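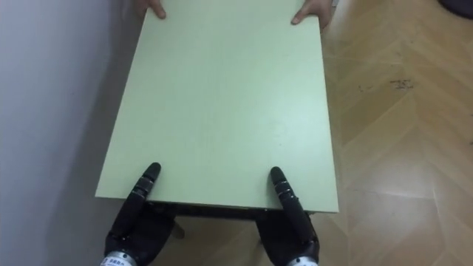

Flulum Shared Workshop
Minutes of the spring general meeting, Mar 30, 2019

The meeting opened late, the front door key having been left inside the front door. Enough members were present for votes to count. The chair asked that this be written down before anyone went home.

1. Minutes of the last meeting

Approved with one correction. Under "Drains," the word "resolved" is to be replaced with "discussed."

2. Tables and tabletops

This item was scheduled for ten minutes and took up most of the evening.

The chair reported that the mint-green top is staying. Members were reminded that the last meeting voted to repaint it white, that the meeting before that voted to leave it alone, and that no paint has been bought under either policy. A motion to stop voting on the color passed easily. It will be wiped down before the open house in May, and any streaks left after that will be considered part of the finish.

Discussion moved to carrying. The current rule sheet says large tops are to be moved "with care," and the meeting agreed this has not been much help to anyone. The following wording was adopted and will be posted by the storage rack:

Large tops are lifted from both ends, never by one person with a good attitude.
Whoever is walking backward sets the pace.
Keep the top level through the doorway. The doorframe has been repaired twice and the filler no longer matches anything.
Say "down" before putting it down.
Fingers out from under the edge before it meets the trestles.

A member asked whether "down" could be changed to "lowering," as "down" had been mistaken for "round" in February and the top had gone in a full circle. After some discussion "down" was kept. Members are asked to say it clearly.

There was a longer exchange on whether tops should be stored flat or on edge. Those in favor of flat pointed out that tops stored on edge lean, and then bow. Those in favor of edge pointed out that anything flat in this building has a coffee cup on it by noon. It was agreed to store them on edge with a strip of carpet underneath, and to review this once somebody finds the carpet.

The quote from Ferrand for new folding trestles came to 500 dollars, delivery included. Brisberg quoted 200 for a set that does not fold and is described in their own catalog as "sturdy enough." The meeting did not care for "enough." It was agreed to go with Ferrand, provided the legs lock. Action: chair to ask whether the legs lock.

3. Open house in May

The long room is booked for the whole afternoon. Last year 50 chairs were set out and people stood at the back anyway, so this year the chairs will go along the walls and the tables down the middle.

The repair table will be nearest the windows. Kitchen things will be nearest the kitchen, which was proposed as an innovation. The sale table will go by the exit so that people leave with something.

It was asked whether we really need 2000 flyers. We do not, but they have been printed. Members are requested to take a stack each and to put them somewhere other than the recycling bin outside the building, where the neighbors can see them. The flyers give the correct date and the old phone number. Action: secretary to change the message on the old phone number, if the password can be located.

4. The storage rack

The lower shelf has been cleared. Among the items recovered were a box of hinges, the lid of the good stockpot, and the sign saying "Do not store items on lower shelf." The sign has been put back up, this time at eye level.

Anything unlabeled and still on the rack at the end of May goes on the sale table. One member objected on behalf of an unlabeled box that might be theirs, but could not say what was in it. The box was given until the end of May like everything else.

5. Floor

The Hotance floor polish bought in January is very shiny and very slippery. It was agreed not to use it anywhere that people carry things, and this turned out to cover the whole building except the coat closet. The coat closet looks wonderful. The remaining cans will be offered on the sale table with a note about socks.

6. Kitchen

The kettle is fine. The reports about the kettle were about the outlet. Action: building manager to look at the outlet. Until then the kettle lives on the other counter, and the toaster will have to get used to it.

Dish towels are to go home with whoever used them last. The meeting recognized that this will lead to people air-drying the dishes, and was content with that.

7. Other business

A suggestion was received for a suggestion box. It was put in the minutes, there being no box.

A member proposed that meetings start on time. Seconded from the hallway by someone still taking off a coat. Carried.

8. Next meeting

Two weeks after the open house, same room. Please come a few minutes early to help set up the tables, and read the new sheet by the rack first. The chair will bring the spare key and keep it on the outside of the door.

Meeting closed. Chairs stacked, tops put away on edge, carpet still missing.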